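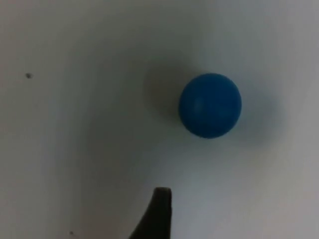 la bleue, côté petite ligne (moulage ?)

kzamudio
Bonjour, je cherche à identifier cette balle. Bleu cobalt, mate, lisse, aucun marquage que je voie. Sur la photo on devine à peine une ligne verticale à gauche, dans la partie plus claire. Achetée dans un lot de 5 en vide-grenier en septembre, je voudrais en racheter 2 du même bleu pour jongler. Merci
Karla Zamudio

J'aime (2) · Répondre

tibo_massues
Pirkex sans hésiter. J'avais les mêmes, meme bleu. Plus fabriquées je crois

J'aime (5) · Répondre

mirabelle39
Pas d'accord. Les Pirkex sont brillantes, la tienne est mate. Moi je dirais Collix, l'ancienne série. Elle pèse combien ??

Répondre

kzamudio
Pesée ce matin, environ 36 g. Ça rebondit moyen. Un peu caoutchouc au toucher

J'aime (1) · Répondre

tibo_massues
36 g c'est rien pour jongler... mais une Pirkex usée devient mate, les miennes oui en tout cas

Répondre

mirabelle39
Usée elle aurait des rayures. Là j'en vois pas. Et puis le joint de moulage sur les Pirkex on le sent à l'ongle

J'aime (3) · Répondre

kzamudio
À l'ongle je sens presque rien. Donc Collix ?

Répondre

wil.rebond
Ou Wuvis, ils avaient un bleu foncé pareil. Demande chez Trujillo, ils gardent des vieux stocks et ils répondent aux mails. Mesure le diametre avant, ils vont te le demander

J'aime (4) · Répondre

kzamudio
Ok je mesure et j'écris ce soir

9 commentaires · 2 partages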